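Workshop notebook, Baysal bench
March, written up 4:40 in the afternoon by the bench keeper

Picking up from the last entry, where I promised to stop complaining about the table and do something about it. So I did something about it! The table got cleared, wiped, oiled in one corner as a test, and then (of course) covered with stuff again before I'd put the rag away. I'm writing this mostly so that whoever has the bench next month knows what went on the wood and what didn't.

First the surface. It's the pale one we moved from the back wall. It had gone gray and sticky along the front, where everybody leans, and there was a ring near the middle from the glue pot that I had pretty much made peace with. I started with warm water and a drop of dish soap, wrung out hard, going with the grain. That took off more than I expected. The stickiness needed two more rounds and a plastic scraper held almost flat. The ring faded a lot but it's still there if you crouch and look across it toward the window - I know, because I spent a silly amount of time crouching.

Then the Brastix cleaner, the concentrate, which I'd been wanting to try. The can says 19 milliliters to the bucket and I went with that, although our bucket is bigger than the one they must have in mind. It lifts grease fine. It also leaves the surface squeaky in a way I don't love, so I went over everything again with plain water. If you use it, do the rinse. My hands were dry as paper all afternoon.

Sanding: only the front edge and only by hand. 80 grit on the rough bit where the clamp chewed it, then finer until it stopped catching my sleeve. I did not touch the top with the 80 and please don't either, it scratches across the grain in no time and then you're in for a whole day of it.

Towels. I've been on about this for a while and I'm going to be on about it a bit longer. The paper ones shed little bits into everything, and the blue shop rags have been washed so often they just push water around. The checked kitchen towels are so much better, it's not even close. They're thin, they soak up a spill right away, and they go through the hot wash and come out the same. I'd like us to move over to those for all the bench work and keep the shop rags for the floor. The only trouble is that they never get hung up. They get dropped in a heap wherever the hand happened to be, and a damp heap on bare wood is how we got the gray patches in the first place. 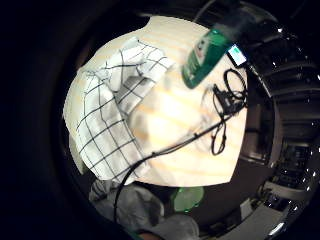 So I'm putting two hooks on the side of the table, low enough that you can reach them sitting down. One for the towel in use and one for the one that's drying. I tried a rail first, an offcut of dowel on two brackets, but it stuck out and I hit it with my hip twice before lunch, so the rail is gone. There are two plugged screw holes on the left leg if anyone wonders what those are.

Next, cables. I love you all but the cables on that table are a problem. A loose coil takes up as much room as a dinner plate, and it slides, and whatever is plugged into the end of it slides too. I tried three ways of dealing with it. The sticky clips held for maybe an hour on the freshly oiled corner (lesson learned, they want dry wood). A cloth strap around the coil is good but the strap wanders off with the next person. What I've ended up liking is a shallow tray from the Alix shelf, the long one that used to hold pencils. Coil goes in, tray gets pushed to the back, done. It's not pretty and I don't care.

Bottles too, while I'm at it. Anything with liquid in it goes in the crate on the floor when you're not pouring from it, and the label faces out. Half the labels we have are so small I need my other glasses, so I've started writing the name on a strip of tape as well.

Oil test, for the record. Corner nearest the door, one thin coat of the Ultasex wood oil (yes, that's what it's called, yes, I've heard the jokes, I made most of them). Wiped off the extra after a quarter of an hour. It darkened the wood a touch and brought out the grain, which I hadn't really noticed was there before. Smells like walnuts. I used very little of the 500 milliliter can, so there's plenty for the full top if we all agree we like the color. I'm leaning yes. I'd want it left alone overnight though, and I mean really alone, with a sign.

Still to do:
- hooks (have the screws, need the right bit back)
- second coat on the test corner
- order more checked towels, stock number 2857 in the supply book
- find the other long tray
- look at the wobble, I think it's the floor and not the leg

The wobble I didn't get to at all. I folded a piece of card under the back foot for now. Leave it there please.

Recent entries
Glue pot: new lid, old problem
Moving the pale table off the back wall
What's in the Alix shelf, top to bottom
Drawer runners and candle wax

Comments

Yes to the towels. Can we get a few extra for the sink?

I have the other tray, it's got my drill bits in it. You can have it back if I get something with a lid.

I like the oil but it looks a bit yellow under the lamp. Could we see it in daylight after the second coat before deciding?

Was the card under the foot yours? I threw it out this morning. Sorry! Put a new one in.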